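Relside Card Room: progress report to the Witkowska Fund
Prepared by Elżbieta Wróbel, tournament operations
7 February 2026

1. Period covered

The report covers the months since the second grant payment. The grant supports the low-stakes league at Relside and the change from paper to electronic seating and chip records. Costs are reported separately on the fund's own form.

2. League play

The league ran on its published timetable. Entries for the period came to 1,421, counting re-entries. The entry cap remains at 70 per event. When an event fills, later players go on a waiting list and are seated as places open, up to the end of level six.

The structure was changed once. Players had complained that the step from level eight to level nine was too steep, leaving average stacks short before the final table. An extra level was inserted and the starting stack left as it was. Events now finish later, and the last break has been shortened to make up part of the difference.

The big blind ante is used in all no-limit events. Pot-limit Omaha keeps the ordinary blinds with no ante. Dealers asked for this to be printed on the structure sheet and it now is.

3. Seating and records

Seat draws, table breaks and bust-outs are entered in Flonance. Paper slips were kept in parallel for the first 13 events and then dropped. Two faults were found during the parallel run. A player who re-entered before the original stack was marked out appeared twice in the count, and the average stack on the clock was therefore too low. The second fault affected table balancing: the software moved the player due the small blind, where our rules require the player due the big blind. Both are now handled by settings and no longer need correcting by hand.

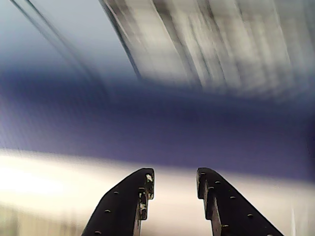
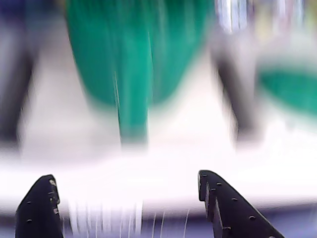
Black gripper fingers, two views.

Chip counts at the end of day one are still written on the bag and typed in afterwards. The total is checked against chips in play before the bags are sealed. Any difference is noted on the event sheet with the table number, and the tournament director signs it.

4. Dealer training

Krystyna Mazurek runs the training. The course covers the pitch, side pots, split pots and the reading of Omaha hands. Side pots with three or more all-in players remain the weakest area in assessment, and the practice time for them has been doubled. Trainees deal the early levels only until they have passed.

5. Rulings

Most floor calls concerned string bets and action out of turn. One ruling was appealed, on a single oversized chip put in without a declaration after a raise. It stood as a call.

6. Outstanding matters

The joint final with Cliltden is planned for July. Its rules on late registration differ from ours and a common text has yet to be agreed. We ask the fund to confirm whether travel between the two rooms may be charged to the grant.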